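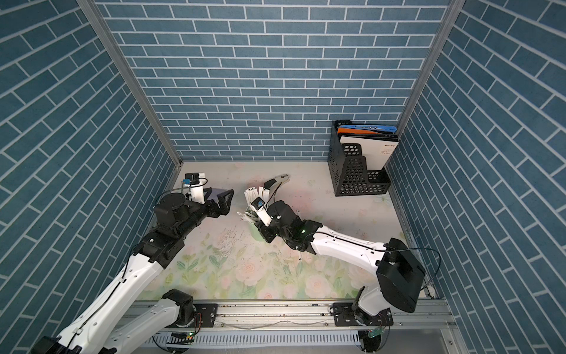 I've finally had a proper go at comparing the parallel jaws with the five hundred and one other ideas people have posted here about picking up thin things, so I'm sorry for the long silence! We've got two arms on the same rail now. The left one has the plain black jaws with the flat triangular fingers and the right one has the white hand, and each has its own little camera riding along, so I can swap between the two without unbolting anything. The Lindholm controller drives both, after a fashion - more on that when I've calmed down.

On 4/6/21 Signe Dahlgren wrote:
> Has anyone on the list run the Arnow hand next to ordinary
> jaws on small light stuff? We're choosing for the Usthorpe
> bench in June and I only have budget for one. I'm mostly
> worried about things that roll, and about whether the wrist
> camera sees anything useful once the fingers are in the way.

Signe, for your sort of work I'd buy the jaws. I did 19 tries with each on single items and the jaws dropped far fewer. The hand managed 11, and most of its misses were the thumb arriving late and nudging the thing away (very annoying to watch). It may well be my tuning, I've only had it a week.

Paper straws are my favourite test at the moment, still in their wrappers. They're light, they roll a bit, and if you lay them side by side the gripper has to choose one and leave its neighbours alone. Standing one in a metal cup is harder again.

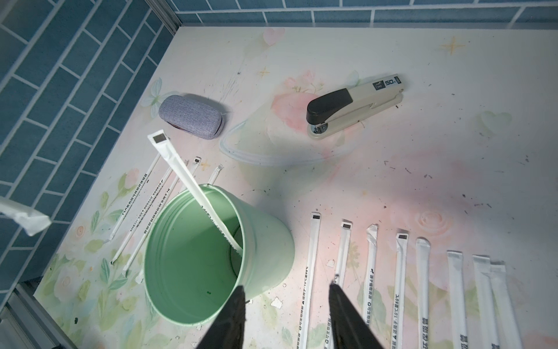
As for the camera, yes, the fingertips do get in the way, and white wrappers on a pale mat don't help. I turned the exposure down and that got me some edges back. A patterned mat is a pain for the Stidus software too, it kept trying to find objects in the roses. If you can get a plain dark one, do.

Cable length is the other thing to check before you order. Mine came at 800 mm and I'd have liked more slack at the elbow.

Happy to send the log if you want it, it's 1,032 lines and mostly me swearing in the comments column.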